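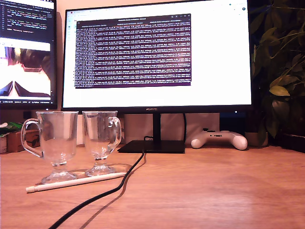

5. Glassware, pen and cable on the work surface

This section is for the user of the Skasto desk who also keeps the Koster glass mugs and a pen or stylus on it. Please finish Section 2 (assembly and leveling of the desk) before you start. The surface must be oiled and fully dry. If the oil was applied less than 18 hours ago, wait.

Parts and items you need
- Koster glass mug, footed, set of 2
- Multov cleaning cloth, supplied in the flat box with the screws
- adhesive cable clips, bag of 5
- your monitor, already on its stand
- your pen or stylus

5.1 Placing the monitor

1. Wipe the wood with the dry side of the cloth. Follow the direction of the grain.
2. Put the monitor stand on the desk with the full base on the wood. No part of the base may hang over the back.
3. If you use a second monitor, place it to the side and turn it a little toward your chair.
4. Lift the stand when you want to move it. Do not push it. The base can take small grains of dust with it and scratch the oil layer.

Note: A potted plant may stand at the side of the desk, but always use a saucer under the pot. Water which stays under a pot makes a dark ring, and this ring can be removed only by sanding.

5.2 Leading the cable

The usual way for a cable is down behind the desk. In some rooms the socket is on the wrong side, and the cable must come forward over the surface and down at the front. This is permitted with the following steps.

1. Let the cable leave the stand base in a wide curve. Do not bend it sharply.
2. Decide now on which side you drink. The mugs should have their own place beside the cable, never on top of it.
3. Fix one clip under the front edge of the desk. Press it for a slow count to ten.
4. Put the cable in the clip and leave some slack on the surface, so that the monitor can still be turned.

Caution: Do not glue clips on the top of the desk. The adhesive pulls out the oil and leaves a pale spot.

5.3 Placing the mugs and the pen

1. Hold the mug by the handle, and with the other hand under the bowl the first time, until you know the weight.
2. Set it down with the foot flat. The foot is smaller than the bowl and the mug feels stable only when all of the foot touches the wood.
3. Turn the handle to the outside, away from the keyboard. When two mugs are used, one handle can go to the left and the other to the right.
4. Lay the pen flat, with the tip pointing away from you. Check that the foot of the mug is not standing on the pen.

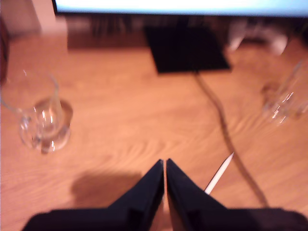

Figure 5.1 Clear mug on the left, pen lying on the wood with its tip pointing up and to the right.

Clear glass is not easy to see on light wood, especially when the lamp is strong. Look for the bright points on the wall and the base of the mug before you reach over the desk. Users who wear glasses for reading told us they prefer to put a colored coaster under each mug. We do not supply coasters, but any cork or felt type of 100 mm is suitable.

Caution: The Skasto surface is resistant to a short spill of water. It is not resistant to hot glass. Use a coaster for tea and coffee in all cases.

5.4 Taking the mugs away

1. Move the pen first. A pen rolls more easily than you expect.
2. Lift the mug straight up until the foot is free of everything on the desk, then bring it to you. Do not slide it over the wood or over the cable.
3. Keep it away from the screen. A scratch from glass on the panel is not covered by the guarantee.
4. Put it on the tray or carry it to the kitchen. Take the mugs one by one.

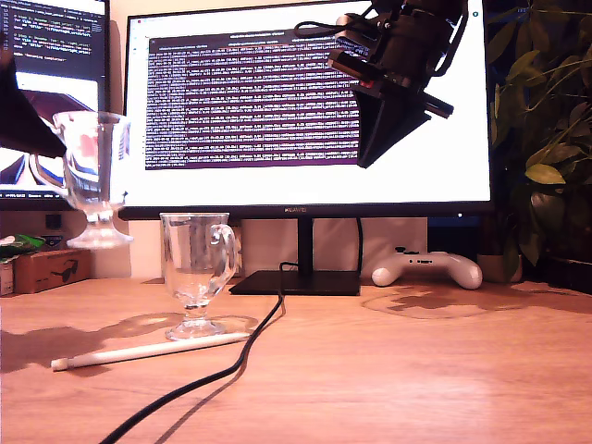

Figure 5.2 Footed glass raised above the desk. The monitor cable comes forward across the wood.

5. Wipe the place where the mug was standing, also when it looks clean.

Note: The mugs may be washed in the dishwasher, upper basket, but they must not touch each other. Do not stack them at any time. The stem is short and can take a normal knock, the rim is more delicate.

5.5 If something is spilled

- Switch off the monitor at the socket. Do not pull on the cable at the desk.
- Lift the cable and the pen out of the liquid.
- Press the Multov cloth on the wood and let it absorb. Do not rub.
- Look under the stand base. Liquid goes there first and stays for a long time.
- Let the surface dry in the open room, without a heater or hair dryer.

If a white mark is still visible on the next day, see Section 8, Care of the oiled surface.

Kurnotham, guide for Skasto desks, text revised November 30, 2022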